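Small Things on the Bed: Bracelets, Before Brallgate
Posted 03/10/2025 by Carys Price 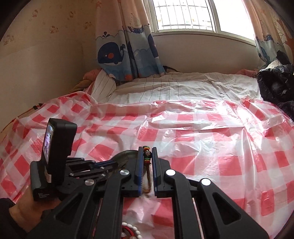 Does a beaded cord bracelet need to be sorted by anything other than color?

Color is the worst way to sort them, in my opinion. Sort by how they close. A loop that goes over a bead, a slip knot and a plain tie all wear out differently, and a buyer with arthritis cares a lot more about that than whether the red matches her coat.

The one in the photo has red, yellow, orange and green at the top, a dark round bead with a pale mark on it, and a brown cord loop hanging under. I like it. I don't like it as much as Beverley Horrocks does, who wanted it priced at 15 dollars and put at the front of the table. We'll see.

Some background for anyone who didn't get the email. Zubaida Virk's aunt left behind a collection of 211 bracelets, nearly all cord or thread, and the family has asked us to sell what we can at the Brallgate winter market in December. I was told they were "all handmade, all old." I have doubts about both words. Cord doesn't tell you its age, and plenty of handmade-looking bracelets come by the bag. Unless a piece has a note with it in the aunt's writing, the tag is going to say "beaded cord bracelet" and stop there.

The checkered plastic sheet is red and white, and it's spread over a bed. Talha Hayat swears by plastic for this kind of work -- beads don't sink into it the way they do into a quilt. Fine, but they roll. I'd still take a dish towel with a hem. Red and white squares are also a lousy background for anything with red in it, and I said so before we started.

About the dark bead. Two people have now told me the pale mark is there to keep bad luck away. Maybe. It's also a mark on a bead. I'm not putting a story on the tag that I can't back up, and if a customer wants to believe it she can do that for free.

Cleaning: don't. Faisal Orakzai read somewhere that a soak in Jukik brings the colors back, and I'd like to see that done on somebody else's bracelet first. Dyed thread can bleed and brown cord goes stiff. A dry paintbrush between the beads is plenty.

Storage, same attitude. The Kettani boxes with the little dividers are nice to look at and cost too much for what they are. Loops catch on the dividers. Hang them on a dowel.

More pieces go up when the tags are written. If you think you recognize one, write to me and tell me how you know.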